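Okay, bathroom cabinet people, I finally redid the whole thing and I am so happy with it that you're getting a thread.

Background for anyone new: we moved into the Waltell Street apartment in October and everything from the old medicine cabinet went into one deep drawer. Tubes, bottles, little boxes, tissues, all of it in one heap. I've been digging through that heap every morning since!

The fix is open bins on the pull-out shelf. No lids. I've tried lids. I stop putting things away the minute there's a lid involved, and then the stuff lives on top of the lid.

The wide cream one is my favorite. It's shallow with rounded corners, so a squeeze tube can stand up in it and you can still see it and grab it. I used to lay my tubes flat and the caps popped open and got hand cream on everything (RIP my good washcloth).

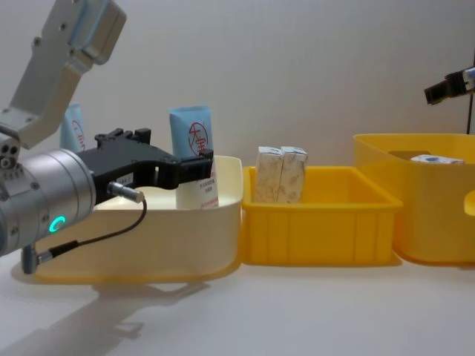 Same goes for anything in a paper wrapper. Those get crushed so fast in a drawer! Stood up side by side they stay nice, and you can pull one out without the rest sliding down after it.

My rule for what goes where is how often I reach for it. Tubes and bottles are every day, so they get the widest bin. Boxes and paper things are once or twice a week and can have a smaller one.

I do the sorting on a table, never at the cabinet itself. At the cabinet I just shuffle things from one shelf to another and call it done. On a table with the bins lined up, each thing has to go somewhere.

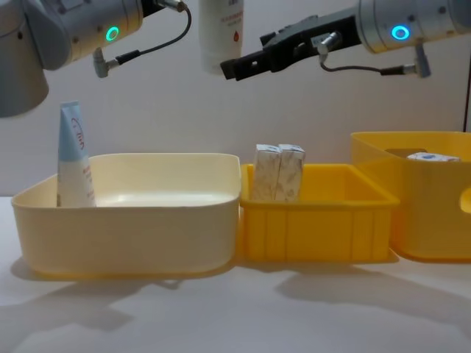
Three bins in a row, big cream one on the left.

Shopping notes, because two of you asked already. I looked at the clear stacking set at Clerkell and it was $52, and I wanted to love it, but the sides were so tall that a small box would vanish in there. Mine came from the discount shelf at the hardware place on Mudaliar Road and were $11 for all of them.

Yes, I know yellow isn't for everyone. I LOVE it. It's 6 a.m., I'm half asleep, and there's this cheerful yellow thing in the cabinet. Beige people, I respect you, carry on.

Bottles go next to the tubes. I tried giving them their own bin and it wasted so much room – the shelf is only 22 inches wide, so every bin has to earn its spot.
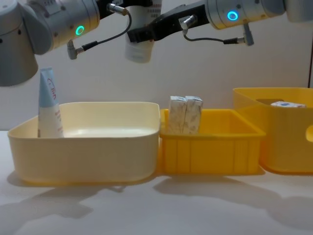 If you have tall bottles, measure from the shelf up before you buy anything. My cabinet has a fixed shelf right above the pull-out and I had to take a pump bottle back out and put it by the sink. Fine by me, it's the hand soap refill, it can live there.

Somebody in the replies to my last thread suggested Burkosix, the inventory app, for keeping track of dates on ointments. I used it for a week and then went back to writing the month on the cap in marker. The app is nice! I just never have my phone in the bathroom (I'm trying).
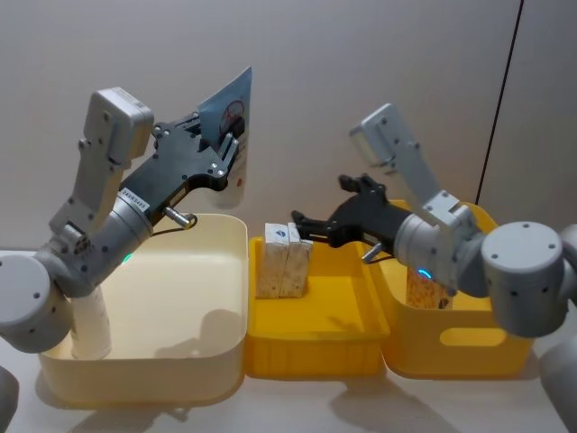 Ilse Lambrechts · 5/23/26

Small boxes – put them in a back corner, touching. They hold each other up, and the front of the tray stays free for whatever you're using that week. I've done this with tea in the kitchen for years and I don't know why it took me so long to do it with bathroom stuff.

The deeper yellow basket has a handle hole in the front, which makes it great for a high shelf. You hook your fingers in and pull. Mine is getting the spare toothpaste and the extra cotton pads as soon as I clear the winter gloves out of there.

Next up is the linen closet. If you've found a way to keep fitted sheets from turning into a big lump, please send it to me, with photos if you've got them!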